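March 11, 2024

Equipment plan, second pass

First pass came back with a note saying "which of these do you need." All of them, obviously, but that was the wrong answer, so now there is a ranking.

1. Gripper fingers. Riltent wants 105 a pair and the catalog drawing finally matches the part. Asking for 7 pairs. Last year we asked for fewer and spent June filing down door wedges. Not repeating that.

2. Second conveyor. Unis quotes 394 with the controller, freight extra, and the freight quote is a separate form with its own login. The belt is fine. I would like the login to be somebody else's problem.

3. Wrist cable management. Clips, sleeving, a drag chain if we feel rich. Tapsell has the clips at 43 a bag. Cables hanging over the table edge are free until one catches, and then they cost a camera mount.

4. Soft test objects. Put this under "consumables" or it gets queried -- the word "plush" on a purchase order went badly last time. Current stock covers yellow, pink and a carrot with a face. Want a few firmer ones, and something with a handle.

Both arms at the table, and the yellow plush between the fingers of a gripper:

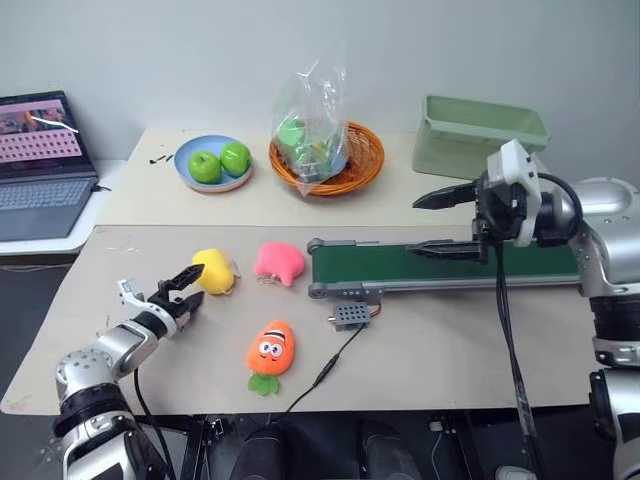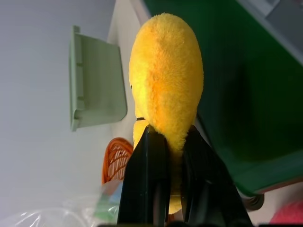 5. Bins and trays. Whatever Brallcombe has in stock, as long as they nest. Low cost, low priority, will probably be approved first.

Still to do: get the Unis freight number, ask whether items 1 and 3 can go on one order, find the old budget code.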